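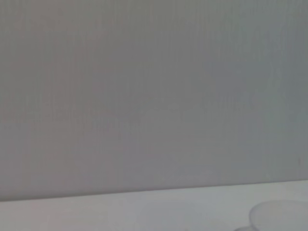 What length of roller shade should be ordered for a recessed window?

Order the exact width of the recess at its narrowest point, measured at the top, middle and sill. The workshop makes the deduction for brackets, and customers should not subtract anything themselves.

Hunov Roller Shade, Made to Measure
Supplied by Vanovham Window Furnishings
Product code 724

The Hunov is a spring-operated roller shade intended for offices, clinics, schools and private homes. It is supplied with a steel tube, two end brackets, a weighted bottom bar and a printed fitting guide. The maximum finished width is 2,000 mm. Wider openings may be covered by two shades hung side by side on a shared center bracket, which must be requested at the time of order.

Fabrics

The standard fabric is a plain woven polyester with a light-filtering finish. A blackout fabric is available at additional cost and adds slightly to the diameter of the roll. Colors are matched within a single order but may vary between orders placed at different times.

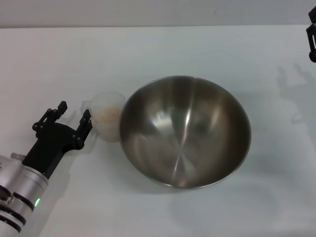 Customers replacing one shade in a set are therefore advised to request a fabric sample before confirming. Samples are sent by mail without charge and do not need to be returned.

Fitting

Brackets may be fixed to the top, side or face of the opening. Screws are included for timber only. Masonry and drywall require suitable anchors, which are sold separately under the Afolabi name.

Care

Dust the fabric with a soft brush while the shade is fully lowered. Marks may be blotted with a damp cloth and mild soap. Do not machine wash, and do not roll the shade up until it is dry.

Orders and Returns

Shades cut to size cannot be returned unless faulty. Orders are closed for the summer break during the last half of July. Trade accounts and questions about large projects are handled by Manikandan Acharya at the Radideck showroom.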